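The Turtle Night at Pelline

The boat for Pelline left when the light was already going. There were nine seats and I took the last one, beside a cooler with a cracked lid. I had paid 70 dollars for the night, and the woman at the desk in Coldale told me that most of it was for the fence and the guards. I liked that she told me. I did not ask her what the rest was for.

My father had promised me the turtles when I was ten. He had a poster from the Fellari reserve above his desk, and he used to put his thumb on the beach and say, "June, we will go in June." Then came another June, and another. The poster became pale from the sun, and when we sold the apartment I rolled it and could not throw it away.

On the island the guide gave us red lamps and two rules. Do not speak near the water. Do not walk in front of her. He always said "her," as if only one turtle lived in the sea and all of us had come to visit her house.

We waited behind the dune for a long time. A man from the boat fell asleep sitting up, and his wife held him by the sleeve. The sand was colder than I expected. I thought about the hotel, and about the email I should answer, and I was ashamed of thinking about the email.

Then the guide touched my elbow.

She was already out of the water. I had imagined something graceful, but she came up the beach like a person moving a heavy wardrobe alone. She pulled, and rested, and pulled again. I could hear her breathe. It was a tired, human sound, and I wanted very much to help her, and of course this was the one thing we could not do.

She dug with her back flippers for almost an hour. When the eggs began to fall, the guide let us come closer, one after the other. I kneeled. Her eye was wet and covered with sand, and it did not look at me. I had come 700 miles to be seen by her, I think, and she had work to do.

I took the poster out of my bag. I had a plan to bury it there -- a small ceremony, for him. But the guide had spent the whole evening picking plastic and paper out of that sand, and I put it back.

When she turned to the sea I walked behind her, not in front. The first wave lifted her and she was light at once, and then the water was only water.

On the boat I answered no emails. I opened the poster on my knees and put my thumb on the beach.

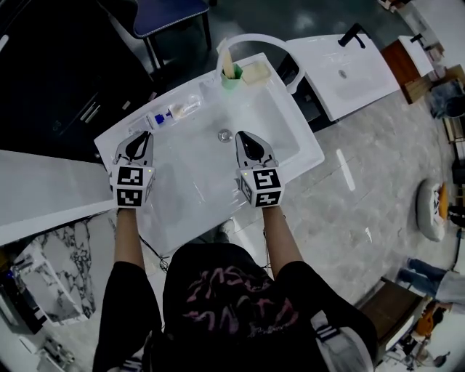

Đinh wrote: I read this on my lunch break and then read it again on the bus. The part with the heavy wardrobe is exactly how they move. I only wish you had stayed a little longer with the guide, he interested me. Did he see the poster, do you think?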